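Brarness gig news, bit of a thread as theres a lot going round and half of it's wrong

1/ Darnedura are NOT headlining the Potgieter reopening any more. Venue put it up on their page just before lunch. Two lines, no reason given. Replaced by Jirville, who were down as main support

2/ So running order as it stands. Doors 7, Blažena Dvořáček opening (solo, piano), then Jirville doing the long set. No third act unless they add one

3/ Tickets still valid. If you only wanted Darnedura you can get your money back but you have to ask by Wed 5 April, box office or the form on the site. After that you're going to see Jirville whether you like it or not 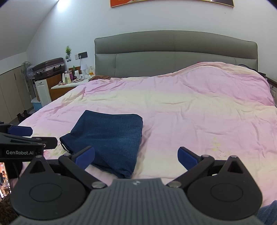 4/ Balcony. Lots of you asking. Yes it's open, yes it's seated, no you can't swap a standing ticket for it. I tried. The original 1906 ironwork is back up along the front and the pillars are still where they were, so if you're in the back row pick your side carefully

5/ Curfew is 11. Proper curfew, the licence changed while they were shut. Last train out is after that but only just so don't hang about for a tshirt

6/ On WHY Darnedura are off, I don't know. People saying they've split, people saying it's money. Their other April dates are all still on sale as of this morning which doesn't look like a split to me. Will post if I hear anything from someone who'd know

7/ Have seen Jirville twice, once in a pub with no monitors and once in a field in the rain. Both good. The new songs are slower and there's a cello now. They can fill that room, I think. Bit nervous for them mind

8/ The old sound desk has gone as well, it's at the side now insted of bang in the middle of the floor. About time. Used to lose half the decent standing spots to it 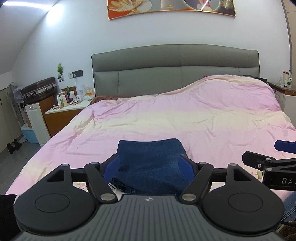 Qiuyue Pan: Box office told me the refund covers the ticket but not the booking fee, is that right?? Seems cheeky when they're the ones who changed the bill

9/ Re Qiuyue's question, the form says "face value" so yes looks like you lose the fee. I agree it's cheeky. Have emailed them to ask and will stick the answer under this one

10/ Set times usually go up on the door the afternoon of the show. I'll be down there early so will post them when I've got them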